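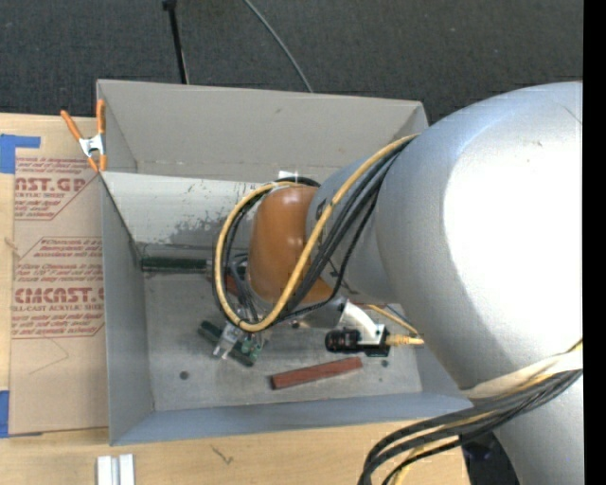 Home Organisation, Unit 2: Bins, Trays and the Things We Put in Them
Notes by Jonalyn Belmonte

Reading before class: the Erlow booklet, first chapter only. Skip the testimonials.

1. The claim

Most tidying manuals say an open bin makes people tidier. You drop the thing in, there is no lid to fight with, and the table stays clear. Plarulo repeats this on almost every page. I would like you to ask who checked.

An open bin certainly takes less effort to fill. Whether anyone ever empties it is a separate matter, and the manuals go rather quiet there. Tainá Moura kept a diary of one hall table for 30 days. The table looked better from the second day. By the end, the bin held post, a dog lead, dead batteries and one glove, and the bills at the bottom had gone unpaid.

2. Shape and colour

A rectangular bin sits flat against a wall and wastes little space in the corners. Fine. Round ones are easier to wipe out, and this gets left out of most comparisons.

Grey is sold as "calming". I have found no evidence for it in the course reading. Grey hides dust and goes with pale wood, and those may be reasons enough to buy one. A grey bin on a dark carpet is also easy to trip over, so keep it on the table if you can.

3. Sorting

Kingi recommends 13 categories for a family home. Try naming them without looking. If you can't, your children can't either. Bernitz goes the other way and allows two, "keep" and "go", which works until you pick up a phone charger that might fit something.

My own view, and you may argue with it: sort by where the thing is next needed. Scissors used in the kitchen go back to the kitchen, whatever the label says.

4. For the seminar

Choose one surface at home. Put a bin on it for a week and write down what goes in and what comes out. Don't tidy specially for the exercise. Please hand in the list as it stands, crossings-out included.

Anyone quoting the Erlow figure of 956 items per household should say what was counted as an item. A box of pins would change it a good deal.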